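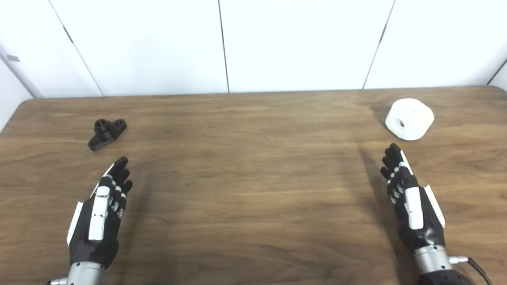

Figura 7.1. Las dos manos del robot ante las piezas de la práctica: un soporte negro y un bloque blanco con orificio central.

Capítulo 7
Coordinación de dos manos

En los capítulos anteriores el alumno ha trabajado con un solo brazo. Ha calibrado los ejes, ha escrito rutinas de aproximación y ha comprobado que una trayectoria correcta en el simulador puede fallar sobre la mesa. A partir de aquí los ejercicios se hacen con dos manos a la vez, y el problema cambia: cada mano tiene su propia pieza, su propia orientación y su propio tiempo de cierre, pero las dos comparten el espacio de trabajo.

El hilo conductor del capítulo es el proyecto Clorka, que los grupos del taller desarrollan durante el segundo trimestre. Cada grupo recibe dos piezas, un soporte impreso en 3D y un bloque redondeado, y debe programar la secuencia completa de aproximación, agarre y presentación. El resultado se defiende en la muestra interna de Nisthorpe, en julio, con el cuaderno de grupo sobre la mesa.

7.1 La postura de partida

Toda secuencia empieza en una postura conocida. En el proyecto Clorka las palmas miran hacia abajo, los dedos apuntan hacia las piezas y queda un espacio libre entre las yemas y el objeto. Esa distancia se anota en el cuaderno antes de ejecutar nada. Si la postura de partida varía de un ensayo a otro, los datos no se pueden comparar y el ensayo se descarta. 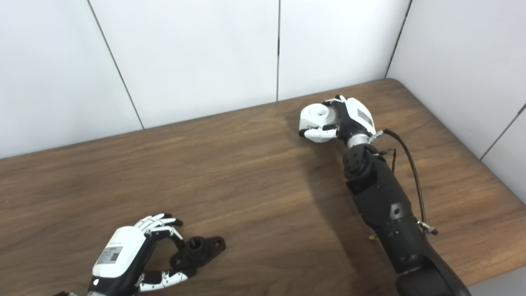 El agarre no tiene por qué ser simultáneo. Una mano puede haber cerrado ya los dedos sobre su pieza mientras la otra sigue colocándose, y el programa debe admitir ese desfase sin detenerse. Los grupos que escriben una sola orden de cierre para las dos manos suelen encontrar aquí el primer error – la mano más adelantada espera, o la otra cierra antes de tiempo.

La forma de la pieza decide el tipo de agarre. Un soporte con base plana y un resalte cilíndrico ofrece varias superficies de contacto, y conviene probar más de una. El bloque redondeado tiene menos aristas y exige repartir la fuerza entre los dedos. En el apartado 7.3 se explica el método de Kostiuk para elegir los puntos de contacto; en el 7.4, la tabla Weller de fuerzas de cierre.

Antes de seguir

Cada grupo necesita el cuaderno, las piezas y el archivo de configuración 2216, que contiene los límites articulares de ambas manos. No se modifica ningún valor de ese archivo hasta haber terminado el ejercicio 2.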